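May 27, 2022

Sizing trial, second round. Gelatine and alum on the Dikside sheets, plus one batch of Drolleo for comparison. Han-gyeol did the first round in January and his notes are in the green folder. I have worked from those and noted where I departed from them.

Reason for repeating: the January sheets were fine when fresh and have since gone patchy. Ink laid on the left half of a sheet stands up and dries with a clean edge. The same ink on the right half feathers along the fibres within a few seconds. Kyung-hwa found it first when she was ruling up labels. I had assumed a contaminated sheet, but the same fault turns up through most of batch 1446 and in a few from 1810.

**Stock**

- 1446: Dikside, mulberry, unsized, thin. Laid lines visible against the light. Deckle on all sides.
- 1810: Dikside, mulberry with some cotton, unsized, a bit heavier. Softer surface. Picks up lint if handled with wool sleeves.
- Drolleo: machine-made, internally sized by the mill. No batch number on the wrapper. Used as a control for ink behaviour only.

All of it had been in the flat drawer under the window. I moved it to the inner room the evening before so that it would not be colder than the size when it went in.

**Size**

Sheet gelatine, technical grade, from Lim. Soaked in cold water until fully limp, then warmed in the double pan. 600 ml total for each bath, made up with the filtered water. Stirred with the glass rod, not the steel spoon, as there was a grey tinge last time that I put down to the spoon (may be wrong, see below).

Alum was dissolved separately in a little hot water and added slowly. As before, the bath thickened sharply with the first addition, went ropy, and then thinned out again as the rest went in. This is expected. In January Han-gyeol stopped at the ropy stage, thinking he had spoiled it, and diluted with plain water. His note reads "thick, let down with water, OK". I think this is the cause of the patchiness, or a good part of it. A bath let down at that point has too little alum for the gelatine and will not be even from top to bottom of the tray.

Strained through muslin twice. There was a small amount of undissolved skin on the first pass and nothing on the second. Surface froth lifted off with a strip of blotter.

Temperature held by standing the tray in the larger tray of hot water and topping up. The bath was warm to the wrist and never hot. It drifted down by the end of 1810 and I should have stopped to reheat. Last few sheets of that batch are marked with a pencil cross at the lower right corner and should be kept apart.

**Method**

Brushed the first part of 1446, dipped the remainder, dipped all of 1810.

Brushing: sheet laid on the felt, wide hake brush, strokes in one direction with a slight overlap, then turned and repeated on the back once the shine had gone. The thin paper stretches under the brush and a ridge forms ahead of it if the stroke is slow. Faster strokes with less size on the brush avoided the ridge. I lost two sheets to tearing, both at the corner where I had picked them up.

Dipping: sheet drawn through from the near edge, held by both corners, lifted over the far rim of the tray and drained. It needs two people for the large size. Kyung-hwa took the far side. The rim of the tray has a nick in it which scores the sheet; we taped over it after the first few. Please leave the tape on.

Dipping is faster and gives better penetration on 1810. On 1446 it gives too much, and the sheet dries stiff and rattles. For 1446 I would now brush only, with a weaker bath.

**Drying**

Draped over the round battens first, then moved to felts while still limp. Drained edge down, the sheets collect size along the bottom edge, and this dries glossy and brittle. To reduce it, turn the sheet end for end when it stops dripping. I did this for 1810 and missed it for the first half of 1446.

Windows shut, door shut, no fan. The inner room is slow but even. The January sheets were dried in the passage with a draught from one side, which is my second candidate for the left/right fault. The side nearer the draught would have set first and drawn less size to the surface. I can't separate this from the alum question with the sheets we have. It would need a proper four-way trial: alum correct and short, draught and no draught. Not today.

**Ink tests**

Ground Plosotton stick ink on the small stone, medium strength, and the same strength again let down by half. Three kinds of mark on each strip: a slow line with a loaded brush, a fast dry line, and a held dot with the brush left standing on the paper.

Results, fresh from drying, so provisional:

| Sheet | Slow line | Fast line | Held dot |
|---|---|---|---|
| 1446 brushed | clean | clean | slight halo |
| 1446 dipped | clean, sits up | skips | no halo, slow to dry |
| 1810 dipped | clean | clean | no halo |
| 1810, pencil cross | feathers at start | clean | ragged halo |
| 1446 unsized | feathers | soft edge | spreads widely |
| Drolleo | clean | clean | slight halo |

The skipping on dipped 1446 is oversizing. Ink beads on the high fibres and misses the hollows. A wipe with a barely damp cloth before writing improves it but also raises the surface.

The pencil-cross sheets confirm that the bath must not be allowed to cool. They look the same as the rest to the eye and to the hand. Only the ink shows it.

The grey tinge is present again on two of the dipped sheets, very faint, so the steel spoon is cleared. Next suspect is the filtered water. The cartridge is overdue. Han-gyeol has the order form.

**Brush care after sizing**

Gelatine left in a brush sets at the ferrule or the glue line and splays the hair, and alum makes it worse. The hake used in January was left overnight in the jar and has not recovered. Wash in warm water straight after use, then cool, work the heel of the brush between finger and thumb, and repeat until there is no slip. No soap on goat hair.

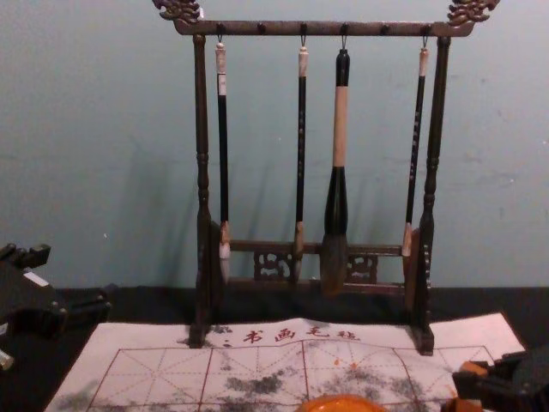
Hair should dry with the tip pointing down so that water leaves the glue line and doesn't run back into the handle. Standing brushes up in a jar does the opposite, and lying them on the bench flattens one side. For the writing brushes the old pattern of dark wooden rack, with small pegs and hooks along the underside of the crossbar, does the job well enough if the brushes have loops. The raised parts of the carved finials show the kind of golden-brown wear I would rather not speed up with alum, so drain brushes over the sink first and hang them only when they have stopped dripping. Wipe the grooves in the turned posts if they get splashed; size will hold dust in the narrow necks. The hake has no loop and a flat handle. It goes on the line over the sink with a clip on the handle end. I will drill it if there are no objections.

Tip shape: draw the wet hair to a point against the lip of the bowl before hanging. Do not use the lips. The ink has camphor in it and the size has whatever the tray had in it.

**Storage of sized sheets**

Interleaved with plain tissue, under the light board only. No press for the first week. Pressing too early prints the felt texture into the surface and it shows under a wash. The gelatine goes on hardening for some weeks, so today's ink results will shift, generally towards less feathering. Any comparison with the January sheets should be made after the new ones have aged for a similar time.

Keep out of the flat drawer under the window. There is a faint tide line on the bottom sheet of 1810 which was there before sizing and can only be condensation.

**To do**

- Repeat strips on all batches after ageing. Same stick, same stone, same water. Write the dilution on the strip.
- Weaker bath for 1446, brushed. Try two-thirds of today's gelatine and keep the alum in proportion.
- Four-way alum/draught trial when there is enough unsized stock. Ask Dikside if they can match 1810.
- Replace the filter cartridge, then one sheet in the new water and one in shop distilled.
- Find a second thermometer. The long one reads low against the kitchen one and I don't know which to believe.
- New hake.

Kyung-hwa asks whether the labels already ruled on January stock can be rescued. Possibly, with a light coat from the back, but the ruling ink isn't waterfast and will move if the sheet is wetted through. I tried one corner of a spoiled label with a nearly dry brush. The line held. On a second corner with a normal load it bled. Leave the rest as they are until we have tried a fine mist on scrap.

Leftover bath discarded. It gels overnight, smells by the next morning and is weaker when remelted.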